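Sastine

A small, stubborn data set about how people get woken up and what they do about it

Contents

What it is
Where it came from
What a row looks like
Kinds of alarm
Known problems
Using the files
Privacy
Licence
How to cite
Changes

What it is

Sastine is a collection of 2000 diary entries written by people who had just been woken up. Each entry says what did the waking, what time it was meant to happen, what time it did happen, and what the sleeper thought of it. The last of these is free text and makes up most of the file by weight.

The entries are in English. They were typed, dictated or, in the case of one household, written on paper with a soft pencil and handed over in a shoe box. Spelling has been left alone. If you train a spell checker on this, please don't tell us how it went.

People have used earlier copies for studying how we write about time, for teaching a first course in messy data, and for settling a domestic argument over whether snoozing counts as sleep. The data does not settle it.

Where it came from

The project began as a side question in a piece of work for Zornberg, who make bedside furniture and wanted to know what people keep within arm's reach at night. (Water, a phone, a book they are not reading.) Kimie Maruyama had put a box on the form headed "Anything else?" and it filled up with complaints about alarms. The furniture report was four pages long. The complaints ran to a good deal more.

We then ran it properly, over 12 weeks, with 100 people who agreed to write something each time they were woken by an alarm, a person, an animal or a noise. Nobody wrote every day. Several wrote with great energy for a fortnight and then fell silent until the final week, when guilt set in. We kept all of it.

Sayaka Hosoda wrote the instructions sent to diarists. Tatsuya Murakami built the web form, and rebuilt it when it emerged that the first one wouldn't accept a wake time before midnight on the previous day's entry, to the annoyance of every night-shift worker in the group. Bilal Chamoun transcribed the shoe box.

What a row looks like

Everything is in one file, entries.csv, in UTF-8 with a header line. There are 9 columns.

entry_id: a number. The numbers have gaps where entries were withdrawn. We didn't close the gaps, so please don't use the highest one as a row count.

sleeper: a short made-up word standing for the diarist, the same throughout the file.

week: which week of the diary period the entry belongs to.

source: what did the waking. One of bell_clock, beep_clock, radio, phone, person, animal, outside, own_accord, unknown.

planned: the time the sleeper meant to be woken, in 24-hour form. Empty if there was no plan.

actual: the time they say they woke. See Known problems, where this column has a section more or less to itself.

snoozes: how often the snooze was used. Whole numbers, except where the diarist wrote "lots", which we left as "lots". Your parser will object. It is right to.

mood: one word picked by the diarist from a list we gave them, or one word of their own if they disliked our list. Most disliked our list.

note: free text, anything from a full stop on its own to a short essay on the bin lorry.

A typical row, with the note shortened:

1147, plumet, 6, bell_clock, 06:30, 06:30, 0, furious, "Works. Hate it. Moved it to the far side of the room so now I also hate walking."

And one less typical:

0382, orrin, 2, animal, , 04:50, lots, resigned, "Cat does not have a snooze, I just kept putting her outside."

Kinds of alarm

The source column looks tidy and isn't. We first had a single label for clocks. Then it became plain that people who own a clock with bells on it write about it quite differently from people who own one that beeps. The beepers get ignored, forgiven, slept through. The bell clocks get treated as members of the family, and not favourite ones. So we split them.

bell_clock covers anything that makes its noise by striking metal. In practice that means the twin-bell sort, with the bells sitting on top like a pair of ears, plus a few travel clocks with a bell tucked inside the case. Size was not recorded, though diarists bring it up. Several are firmly of the view that the small ones are worse. Colour wasn't recorded either and comes up surprisingly often in the notes, usually as the reason for buying the thing in the first place.

A few diarists had more than one bell clock going on the same morning. The form allowed a single source per entry, so they either picked the one they blamed most or sent in a separate entry for each. Zachary Melnyk went through these by hand and marked the doubles by repeating the word "pair" in square brackets at the start of the note. It isn't elegant, but you can search for it.

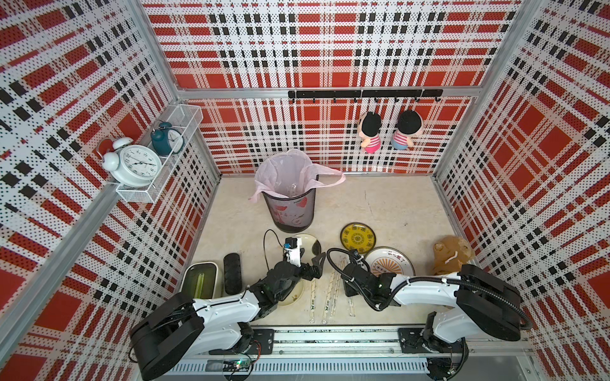

Known problems

The actual column is what people say, written by people who were asleep a moment earlier. A suspicious share of the entries give a wake time identical to the planned time. Some of these are true. Others come from diarists who were woken, went back to sleep, woke again, and recorded the version of events they preferred. Treat the column as testimony.

Clocks disagree. A diarist with a wind-up clock is on that clock's time and the phone people are on everyone else's. One sleeper keeps every clock in the house fast on purpose and knows exactly how fast each one is, and therefore gains nothing by it. We didn't correct for this, on the grounds that the notes would then make no sense.

The clocks also changed during the diary period. Entries from that morning are best read for pleasure.

The mood column leans heavily towards misery. Diarists tell us that on good mornings they forgot to fill in the form. Anyone planning to conclude from this file that waking up is unpleasant should bear that in mind, although we suspect they would be correct.

Entries labelled person mean very different things depending on who the person was. A partner saying "it's gone seven" and a toddler standing on the sleeper's chest carry the same label. The note will usually make clear which it was.

Parents of small children are over-represented among entries before five in the morning and missing almost entirely from the essay-length notes.

Radio is a thin category. Most of those entries come from one diarist, whose opinions on breakfast presenters we have had to trim.

Using the files

There is no library to install. Open the file with whatever you like. If you open it in a spreadsheet, do check the planned and actual columns before saving, as some programs will helpfully turn them into fractions of a day and save over the originals. Keep a copy. We didn't, the first time.

There is a second, smaller file called moods.csv. It maps the diarists' own mood words on to a shorter list: bad, fine, good, other. The mapping was made by Kimie and Bilal separately and then argued over. Where they couldn't agree, the word went under other, so that is where you'll find "Tuesdayish", "upholstered" and "French".

No split into training and test sets is provided. If you need one, divide by sleeper and not by row. People repeat themselves a great deal before breakfast, and a model that has met plumet once has met plumet for good.

Privacy

All diarists agreed to their entries being shared. Names, streets, employers and the names of schools have been taken out of the notes and replaced with a word in capitals saying what was removed. Pets' names were kept at the request of the pets' owners.

A diarist may withdraw at any time. When that happens we remove the rows and put out a new copy. Please use the newest one and delete the old. If you believe you recognise somebody, kindly keep it to yourself, particularly if you are the partner.

Licence

The files may be used, copied and changed for any purpose, paid or unpaid, so long as you say where they came from. We would ask, without any legal force, that you don't use them to design a louder alarm.

How to cite

Maruyama, Hosoda, Murakami, Chamoun and Melnyk, Sastine: a diary corpus of waking. Say which version you used.

Changes

Third version. Split the clock label into bell_clock and beep_clock. Added the "pair" marks. Removed one sleeper who withdrew, and a run of entries that turned out to be about naps.

Second version. Fixed the wake times before midnight. Added the shoe box, transcribed, apart from a page that had been used as a coaster and another that was a recipe for leek soup.

First version. Sent out in August with the note column missing. Apologies to everyone who wrote in to say that the data seemed a bit dry.

Still to do: sort out the entries labelled unknown. Sayaka has started on these and reports that a fair number are the same boiler.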